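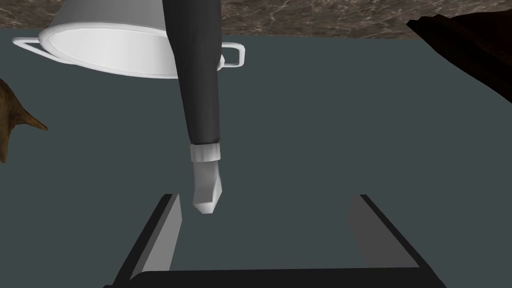
*A simulated run: open gripper, upside-down pot, one sleeved arm.*

# The Intern Who Never Eats Lunch

I have worked in the test kitchen at Pudwood for 13 years, and for most of that time the hardest thing I had to explain at parties was why anyone needs a test kitchen for pots. Handles, mainly. People have strong feelings about handles. You find this out by giving them a pot full of water and watching their faces.

In January the company bought into a system called Grivis, which will someday take over the lifting, tipping and setting down. Before it is allowed near a real pot it practices on pretend ones, in a simulator, all day and as far as I can tell all night. My job now includes watching it do this. I was promoted to the position, in the sense that my chair was moved.

The simulated kitchen is a peculiar place to spend a working day. There's a bit of brown marble, nicer than any counter I've ever owned, and then a great deal of gray. The human arm comes down from above in a dark sleeve and a white cuff, dressed for a wedding or a bank. I've handled cookware for a living since my twenties and never once wore cuffs. The hand at the end of it has no separate fingers, which I try not to take as a comment on the staff.

Management's line is that automation frees us for more interesting work. I'd like to be fair to this line, having heard it 100 times. Some of it is true. My wrists feel better than they have in years. Sakda Mahawong, who used to spend his afternoons lifting stockpots on and off a burner, now spends them writing notes on why a lift went badly, and he turns out pages of the stuff. He knows more about the balance of a full pot than anyone in the building. Until this winter it hadn't crossed anybody's mind to ask him to write it down.

What bothers me is where the pages go.

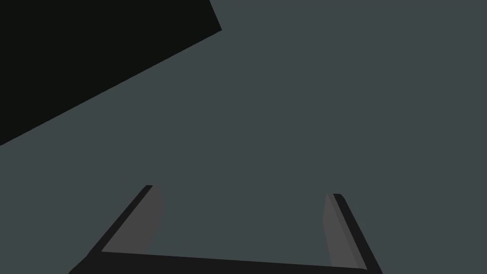 They go to Kuipers, the contractor, where they become settings, and the settings come back to us under the name Cello with a version number and a yearly fee. Sakda's name isn't on any of it. His pay hasn't moved either. He gave them the thing he'd learned with his own two hands over ten years, and in return he got a second monitor and a login that expires every month.

I don't blame the gripper. It opens, it closes, it has never stolen my yogurt. When people in our break room complain about the robot, they tend to be complaining about a meeting that happened upstairs, and the robot gets the blame for having the bad luck to be on the screen.

There were 3 of us lifting pots full time when the contract was signed. There are still three of us, and we've been told that this is the plan "for now," a phrase I've started to hear in my sleep. I would trade it for something plainer. Tell us how many jobs there will be once the thing works on real pots. Put a rate on the knowledge we hand over, the way you'd pay any other supplier. And let the people who used to do the lifting have the say on whether the machine is ready, with the power to answer no.

I made that last suggestion in writing. The reply thanked me for my input and asked whether I could have my notes on side handles ready for the next upload. I've got them half done. The part about steam is pretty good, and I'm thinking of keeping it to myself until somebody upstairs brings up money.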